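Soup, Bowls and a Very Long Counter: My Visit to the Hunar Open Day

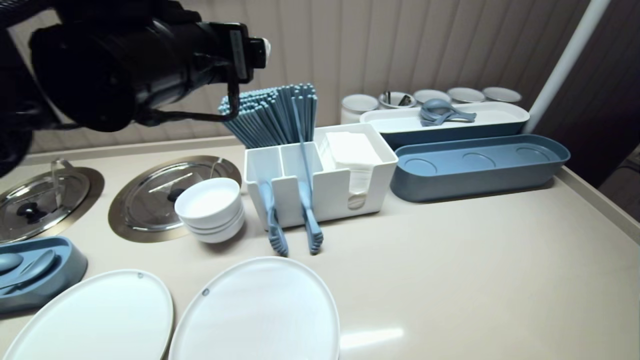

I almost skipped this one. The drive out was longer than I'd planned, I'd had nothing but a granola bar since six, and the parking lot was already full when I pulled in, so I left the car behind the tile store across the road and walked. But my friend Xuân Trịnh had been telling me for weeks that if I care about how places serve food (and I do, I'm the person who looks at the napkins first) I had to come see the practice dining hall at Hunar. So I went, and I stayed until they were stacking the chairs.

Hunar is a training kitchen. They teach people how to run canteens, noodle counters, school lunch lines, that kind of thing. Once a year they open the doors and let the rest of us wander through. Entry was free, lunch was 12 dollars, and they'd sold 275 lunch tickets before I even got to the desk. I got one of the last ones!

Dennis Mwakalinga took my group around. He used to manage a hospital cafeteria and he has opinions about everything, right down to which way a ladle ought to hang. We started in the cold store, went through the prep room (lots of scallions, a wonderful smell) and then spent most of an hour on the self-serve counter, which was the part I'd come for.

It's a pale beige counter with a little raised edge at the back, and the soup wells are sunk right into it with round steel lids on top. The lids have clear upright handles, and I liked those a lot. One of them has a gold-colored rim too, a bit fancy for a canteen, and I wouldn't mind one at home. The small white bowls are stacked right up against the wells, so you take one and turn to the soup without crossing in front of anybody.

Next to the bowls they keep a white organizer with napkins on the right side, tongs at the front and chopsticks standing up at the back. The chopsticks are light blue. So are the tongs, and so are the ladles, which live in a long tray behind all that — and once I'd noticed it I went around the whole building looking for more light blue. Dennis told us they used to have a mix of wood and red plastic and black plastic, and things were forever wandering off to the wrong station. Now light blue means soup counter and everyone knows where it goes back.

A woman in our group asked why the ladles weren't in the wells already. Dennis said they go in when the lids come off, and before that they stay in their tray, end of story. Then Tiburcio Carrillo, who teaches the service classes, came by and said he'd rather see them hung up, and the two of them went at it for a good five minutes while the rest of us stood there grinning. I'm with Tiburcio, I think. I've fished enough ladles out of piles at church suppers.

The row of white containers along the wall got less attention but I had a good look anyway. One is tall with a lid, one is open with metal utensils in it, and the others are lower. I'd have put the metal ones closer to the front myself. My arms are short and that's a reach for me!

Lunch itself was a clear chicken broth with rice noodles and a plate of pickled carrots, cooked by second-term students under Lâm Nghiêm. The broth was lovely, deep and a little sweet. The noodles were a touch soft by the time my turn came, but the line was long and I forgive them completely. I went back for more carrots twice — the girl serving them just laughed and gave me a bigger spoonful.

After that there was a short talk on portion sizes, which I mostly sat through for the chair, and a table of secondhand kitchenware where I bought a strainer and two enamel mugs. The baking room was closed for new ovens. They're hoping to have it going again in August, when there's a smaller evening event with 60 places. Xuân has already put both our names down, and I'm going to eat a proper breakfast that day and park at the tile store from the start.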